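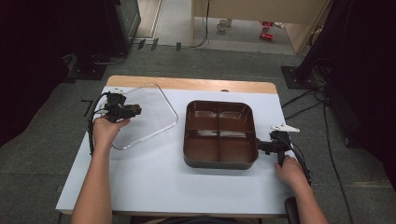
The Malora method promises robot training without the robot. People do a chore with a pair of hand-held grippers, the motions are recorded, and a policy learned from those recordings is supposed to run later on real arms. I went to the Hadimthorpe open day in November to see how much of that holds up. The task at the demo table was putting a clear lid on a brown tray with four compartments, a gripper in each hand, and I can see why they picked it. A see-through lid lying flat on a white tabletop is hard for most vision systems. It is also one lid, one tray and one table.

Jouko Laitinen, who ran the session, told us the model was trained on 174 demonstrations and closed the tray in 48 percent of trials. I asked what counted as closed. All corners down, he said, with 2 retries allowed. And with no retries? He didn't have that number with him.

Jad Sabbagh from Grerkier wanted to know about other trays. Two had been tried, both the same shape in a different color. I would not call that generalization, though the handout does.

The cables bothered me too. "Portable" is in the title of the paper, and both grippers trail a fair amount of black cord. The Dissanayake baseline is due to be rerun in the spring, and I'd wait for that before quoting the 48.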